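How to Submit a Recording for Review

Millberg Music Library, Reviews Desk

The Reviews Desk accepts albums, EPs and live recordings from independent artists and small labels throughout the year. Please read the whole page before sending anything. Submissions that do not follow these steps are returned without being heard.

Before You Begin

You will need a finished master of the recording, a complete track list and written credits for everyone who performed on, produced, mixed or mastered it. Demos and rough mixes are not eligible. A recording may be submitted before or after its release date, but it must not have been submitted to this desk before, even under another title.

If the recording contains cover versions or samples, clear them first. The desk does not give legal advice and cannot hold a place in the schedule while permissions are being arranged.

Step 1. Prepare the audio files

Export each track as a separate WAV file. Number the files in running order, beginning with 01, and include the track title in the file name. Do not send the album as one continuous file unless it was released that way. In that case, add a text document listing the point at which each section begins.

Listen to every exported file from beginning to end. The most frequent fault we receive is a clipped final note, usually caused by an export range set a little too short. Leave 2 seconds of silence after the last sound has faded.

Step 2. Write the credits sheet

The credits sheet should be a plain document with no background color or decorative type. List the performers first, with their instruments, followed by the producer, the mixing engineer and the mastering engineer. Give the name of the studio and the year of recording. If a guest appears on one track only, put the track number after the name.

Spell names exactly as they should be printed. Our reviewers copy from this sheet – corrections after publication are made only when the error is ours.

Step 3. Write the artist statement

The statement may be up to 500 words long. It should say who made the recording, how it was made and where it stands in relation to earlier work. Reviewers find practical detail useful: whether the band played together in one room, which songs were written on the road, why a drummer was replaced by a machine on side two.

Please leave out quotations from other reviews and comparisons with well-known acts. A statement such as the one supplied by the quartet Catacutan with their album Drosta is a good model. It explains in plain terms that the vocals were recorded in February, after the instrumental parts had been set aside for a season, and that three songs were rewritten as a result.

Step 4. Choose the cover art and one press photograph

Send the cover as a square JPEG or PNG file, without a border. The press photograph may be in color or black and white and may be in either orientation. Name the photographer in the file name and confirm in your message that we have permission to publish it.

Do not place text or logos over the photograph. The page layout adds a caption automatically, using the credit you supply.

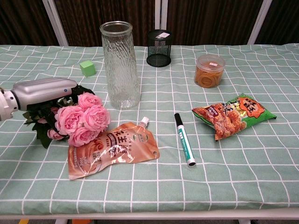
Step 5. Send the submission

Place all files in a single folder named with the artist and the title, in that order. Compress the folder and upload it through the submission form. The form will issue a reference number, for example 1054, which should be quoted in all later messages. Physical copies on vinyl, CD or cassette are welcome in addition to the digital files but cannot replace them. They are added to the lending collection and are not returned.

What Happens Next

Marlene Teixeira, submissions editor, checks each folder for completeness. If something is missing, you will receive one message asking for it. Complete submissions go to Amedeo Vitale, who assigns them to a reviewer. Artists may not request a particular reviewer, and reviewers may not write about recordings on which they or members of their household appear.

Each recording is heard in full at least 3 times before a review is written. The review is then read by a second editor for accuracy. Artists do not see the text before it is published, and a favorable review is not guaranteed.

Withdrawing a Submission

You may withdraw a recording at any time before it has been assigned. Write to the desk with your reference number and the title. Once a reviewer has been assigned, withdrawal is possible only if the release itself has been canceled.

Questions about classical and choral recordings should be addressed to Imelda Dimaculangan. All other questions go to the general desk.

Page last revised May 31, 2025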